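Garbridge Tailoring and Fit Project
Interim report to the Wekasby Fund, second period
Prepared by Candela Sepúlveda, project lead

1. Scope of this report

The report covers work from the end of the first period to the close of May. The grant supports alteration of donated men's business clothing for people returning to office or public-facing work, and the development of a fit chart that other alteration rooms can use. Spending on the two strands is recorded separately, as requested in the Fund's comments on the first report.

2. Garments received and processed

Intake stood at 2395 garments at the end of the period, against a target of 3000 for the full grant term. Jackets and trousers make up most of the intake. Shirts remain under-represented in the larger neck sizes, and overcoats arrive in quantity only after the cold season, when they can be stored but seldom issued.

Of the garments received, 267 were rejected at inspection. The main causes were moth damage to the body of the cloth, delamination of fused fronts, and shine on the seat or elbows that could not be reduced by steaming. Rejected pieces are stripped for buttons, lining and canvas before the remainder goes to textile recycling. Horn and corozo buttons are sorted by ligne size and returned to stock.

Inspection moved to the Garbridge site at the start of the period. Intake, inspection and tagging now take place in one building, and garments no longer travel untagged between sites.

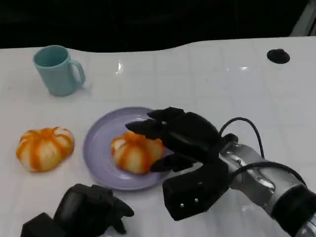
Teal mug on a white table, Garbridge.

3. Alterations

Raffaele Bellini continues as head cutter. The most frequent jobs were trouser hems, waist adjustments and sleeve length. Sleeve work on jackets with working cuff buttons is done from the shoulder and takes much longer than a plain cuff adjustment; these jackets are now tagged at intake and scheduled on Monday, when both experienced hands are present.

Shoulder reduction was dropped from the list of standard jobs. The first report noted poor results on structured jackets, and a further trial on nine pieces gave the same outcome: collar gap in four, sleeve pitch errors in three, and two acceptable. A jacket that does not fit at the shoulder goes back to the rail for another wearer.

Pressing was a bottleneck for most of the period. The vacuum board failed twice, and the second repair required a part that the supplier, Jakab, no longer held in stock. A replacement board was bought under the equipment line after Yolanda Carretero at the Fund confirmed the transfer by email.

4. Fit chart

The chart relates five body measurements to the garment measurements needed for correct wear: chest, natural waist, seat, half back and outside arm. Commercial size labels proved a weak guide. Jackets marked with the same size differed by up to two inches at the chest when laid flat, and vintage pieces ran smaller in the waist than current ones with the same label.

Noémie Bouvier measured 53 clients over the period. All were measured in shirt and trousers, standing, with the arms relaxed. Repeat measurements by a second person agreed within a half inch except at the half back, where the starting point was read differently. The written instruction now fixes that point at the center back seam, level with the bottom of the armhole, and the repeat work will be done again with the new wording.

Older clients needed a separate allowance. A forward shoulder lengthens the back of the jacket relative to the front, and a garment chosen on chest measurement alone will kick out at the hem. The draft chart adds a balance column for this. It has not been tested outside our own room — the trial with the Grorkar alteration room is planned for the next period.
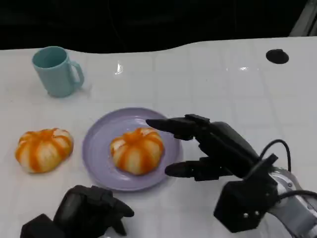 5. Client fittings

Each client has two appointments. The first covers measurement and selection, the second checks the altered garment with the shirt and shoes that will be worn with it. Nonattendance at the second appointment fell after evening slots were opened until 7:30.

Guidance on dress is limited to a single printed sheet: jacket length, trouser break, tie length, care of wool between wearings. Maite Palacios rewrote the sheet after clients asked for plainer advice on washing and brushing. The section on pocket squares was removed.

6. Budget

Wages are on budget. Thread, interlining and hangers are slightly over, and the equipment line is fully spent following the purchase of the pressing board. No further transfer is requested.

7. Work for the next period

— Complete the second round of half back measurements.
— Send the draft chart and instruction sheet to Grorkar.
— Seek shirt donations with a neck of 17 inches and over.
— Clear the overcoat backlog before storage is needed for autumn intake.
— Submit the rejected-garment log in the format supplied by the Fund.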